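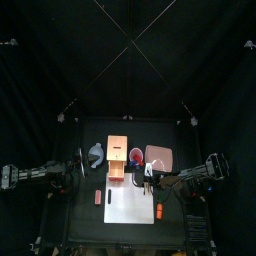
Two-arm work cell at the Alero site in Skuvurbridge, with a drawer box, cutting board, bowl and cup on the table.

Alero opens two-arm work cell to visitors

SKUVURBRIDGE, January 23, 2022 - Alero will hold an open day at its Skuvurbridge site for suppliers, technical schools and local residents. The program centers on the Bugti cell, a curtained enclosure in which two robot arms handle household and toy objects on a shared table.

Demonstrations will cover opening and closing a small wooden drawer, moving a bowl, and passing an object from one arm to the other. Each demonstration runs under operator control first and is then repeated under program control. Failed attempts will be left in the running order and logged with the rest.

The cell was commissioned in December. Alero has since recorded 500 task runs on it, 148 of them involving the drawer. The target for the first phase is 2000 runs using the same table layout and a changing set of objects.

Staff from Radmont, which supplied the enclosure and mounting frame, will answer questions on assembly, cable routing and lighting. A printed sheet with table dimensions, arm reach and power requirements will be available at the front desk.

Groups are admitted to the cell room in turn. Visitors must register in advance and sign in on arrival. Flash photography is not permitted while the arms are running. Children under 12 must be accompanied by an adult.

Registration forms and directions to the site are available from the Alero press office.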